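갤러리: 손그리퍼 수집 작업 수칙, 가정 공간 편
Steltach 현장작업팀

손에 드는 그리퍼로 가정 공간에서 동작을 기록할 때 지키는 기준을 정리한 페이지입니다. 대상은 Steltach 소속 작업자와 Skonero에서 파견된 작업자입니다. 수칙 문안은 Man-lok Kwan이 쓰고 Wen-hsiung Lui가 현장 의견을 받아 고쳤습니다. 2월에 바뀐 항목은 문장 끝에 (개정)이라고 적었습니다. 거실과 주방 편은 따로 있으며, 이 페이지는 침실과 옷방처럼 천이 많은 공간만 다룹니다.

시작 전 점검

그리퍼의 손가락 판과 나사를 눈으로 확인하고 손으로 한 번씩 눌러 봅니다. 나사가 조금이라도 돌아가면 조인 다음에 시작합니다. 렌즈는 마른 천으로만 닦습니다. 입김을 불어 닦는 것은 금지입니다.

손가락을 완전히 벌렸다가 완전히 닫는 동작을 세 번 반복하고 기록에 남깁니다. 보정용 구간이므로 이때는 물건을 잡지 않습니다. (개정)

반지, 팔찌, 긴 소매 끈은 작업 전에 정리합니다. 천을 다루다가 소매 끈이 판 사이에 끼인 보고가 작년에 여러 건 있었습니다.

공간과 사생활

집주인의 서면 동의가 없는 방에는 들어가지 않습니다. 동의서는 방 단위로 받습니다. 침실에 동의했다고 해서 침실에 딸린 욕실까지 동의한 것으로 보지 않습니다.

우편물, 약봉투, 가족사진, 켜져 있는 화면은 촬영 전에 집주인에게 치워 달라고 부탁합니다. 작업자가 직접 치우지 않습니다. 집주인이 자리에 없으면 그 방향을 피해 작업하고, 피할 수 없으면 그날 목록에서 그 방을 뺍니다.

생활 물건은 있는 그대로 둡니다. 보기 좋게 정돈하거나 일부러 어지르지 마십시오. 예외는 깨질 수 있는 물건과 날이 있는 물건이며, 집주인과 상의해서 옮기고 옮긴 위치를 메모에 적습니다.

천을 다룰 때

담요, 수건, 옷은 가장자리나 접힌 부분을 잡습니다. 한가운데를 집어 올리는 동작은 과제 지시서에 적혀 있을 때만 합니다.

보풀이 긴 천은 손가락 끝에 섬유가 남습니다. 천 종류가 바뀔 때마다 끝부분을 확인하고, 남은 섬유는 핀셋으로 떼어 냅니다. 테이프를 감아 떼지 마십시오. 접착제가 판에 남습니다.

천이 물려서 빠지지 않으면 당기지 말고 손가락을 먼저 엽니다. 그래도 빠지지 않으면 기록을 멈추고 손으로 풀어 줍니다. 이 구간은 지우지 않고 '걸림'으로 표시합니다. (개정)

무늬가 복잡한 천 위에서 작업하는 것은 괜찮습니다. 다만 같은 배경에서만 계속 찍지 말고, 한 과제를 마치면 자리를 바꿉니다.

컵과 가벼운 용기

빈 용기만 씁니다. 물기가 있으면 닦고 시작합니다. 종이컵은 눌린 자국이 생기면 새것으로 바꾸고, 투명한 컵은 금이 갔는지 봅니다.

푹신한 면 위에서는 컵이 쉽게 넘어집니다. 넘어지면 손으로 세우지 말고 그리퍼로 이어서 처리하거나, 거기서 구간을 끝냅니다. 중간에 맨손이 들어온 구간은 검수에서 빠집니다.

움직이는 속도

평소 손으로 물건을 옮기는 속도보다 조금 느리게 움직입니다. 방향을 급하게 꺾으면 화면이 흐려져 위치 추정이 어긋납니다. 물건에 접근할 때와 놓을 때는 잠깐 멈추는 편이 좋습니다. 흐림이 조금 있다고 구간 전체를 버리지는 않습니다. 판정은 검수 담당이 합니다.

한 구간은 12초를 넘기지 않는 것이 원칙입니다. 긴 과제는 지시서에 나온 대로 나누어 기록합니다.

작업 시간과 몸 상태

하루 작업량은 약 600구간까지입니다. 손목이 저리거나 엄지 힘이 떨어지면 양을 채우지 못했어도 그만둡니다. 남은 양은 다음 작업일로 넘기며 평가에 반영하지 않습니다.

침대처럼 낮은 면에서 일할 때는 허리를 굽힌 채 오래 있지 말고 무릎을 꿇거나 낮은 의자를 씁니다. 바닥에 비닐이나 천이 있으면 발 디딜 자리부터 확인합니다. 뒤로 물러나면서 촬영하지 않습니다.

정리와 제출

마지막 구간을 마치면 옮긴 물건을 메모를 보고 제자리에 놓습니다. 집주인이 원하면 그 자리에서 함께 확인합니다. 기록은 오후 4시까지 Dretmont 서버에 올리고, 올라간 것을 확인한 뒤 장비에서 지웁니다. 개인 휴대전화로 옮기는 것은 어떤 경우에도 안 됩니다. 업로드가 끊기면 장비를 켠 채로 두고 담당자에게 연락합니다.

사진

침대 위에서 하는 작업. 별무늬 담요와 줄무늬 천, 그리퍼.

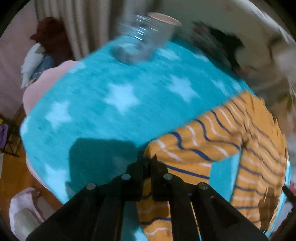 제출한 구간에 검수 의견이 붙으면 Chien 게시판에 표시됩니다. 의견에 동의하지 않을 때는 같은 글에 답을 달고, 재촬영은 답을 받은 다음에 합니다. 수칙에 대한 문의와 고칠 점도 같은 게시판에 남겨 주십시오.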